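April
Posted by Delyth Wogan

Wanted: bench hands for the repair table at Holdale (part time, paid, tea included)

Hello! I run the repair table at Holdale, and we need a few more people on it before the summer. If you like having a screwdriver in your hand and you don't mind other people's fluff, please read on.

We take in small household stuff that has stopped doing what it should. Chargers, radios, bedside lamps, little internet boxes, toys that used to sing. Last year 800 things came over the counter, and I think I've personally looked for the missing screw from most of them. You'd be sorting what comes in, opening it up, giving it a clean, swapping the simple parts and putting it back together so that it shuts properly. Anything on mains power goes to Pejman Sharifi, who has the qualifications for it, so please don't worry if plugs make you nervous.

You don't need a certificate or any time in a workshop. I'd much sooner have somebody patient who puts the pliers back where they found them! Good close-up eyesight helps (glasses are fine, I'm on my second pair), and so does being happy to sit with one fiddly job for a while. There's a bit of chatting to customers too, mostly at the start of the session when the bags arrive.

Sessions run from 10 in the morning until we stop for a late lunch, and we'd like you for two a week. There are 5 places going. Pay is at the same rate as the shop staff, in your account at the end of each month, and we cover your bus fare if you hang on to the tickets. New people get 40 hours alongside Negin Kiani first, paid like all the rest, and she is very good at explaining a thing three different ways until one of them sticks.

A word about the room, as people always ask. We're upstairs over the Soltani fabric shop, there is a lift, and the toilet is on our floor. It gets warm in the afternoon with the sun coming round, so bring something light to wear. The work happens on wooden tabletops and we like them kept clear: you lay out your tools and your bits before you begin, and you put the lot away when you finish. Bags, coats and mugs live on the shelf by the door. I'm strict about mugs.

If you fancy it, write me a few lines about something you've mended, or tried to mend and made worse (I have a whole drawer of those). No CV needed. Tell me which mornings suit you and whether you'd like to come up and have a look first, which you're very welcome to do. Mitra Hassanpour will ring you back to fix a time. We're filling places as we go, so sooner is better than later.

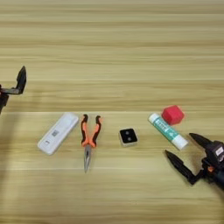
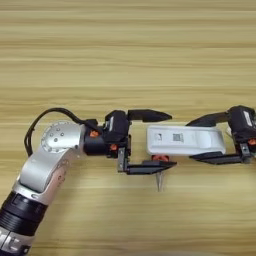 Small jobs on the tabletop at Holdale. The orange-handled pliers are in the first picture.

Contact: Delyth Wogan, the repair table, Holdale, upstairs at Soltani | © Holdale | Back to top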